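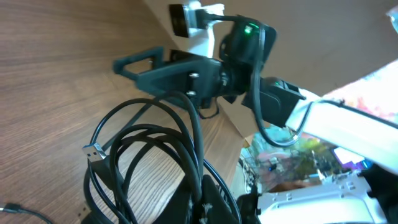

Fig. 1. Wooden desk, brown grain.

Does a Quiet Desk Help? My Study Habits Project
Laurier Grewal, Tuesday, October 22, 2024

So I wanted to find out if people at my school really study better at a desk, or if that's just what parents say (mine say it a lot!). I asked 383 students to fill in a short survey about their favourite place to do homework, and then eight of them kept a study diary for three weeks.

The bed won. I was pretty surprised, and so was Lumturie Pavlović, my partner on this, who had bet me a muffin on the kitchen table. The diaries told a different story though – the desk people finished their readings sooner and wrote down fewer phone breaks.

The diary group logged 1514 minutes of homework between them, less than I'd hoped for (two people forgot the whole second week). I also didn't ask what subject they were doing, and math in bed is probably not the same as a novel in bed. I'd like to run it again in May, before exams, and add a question about music.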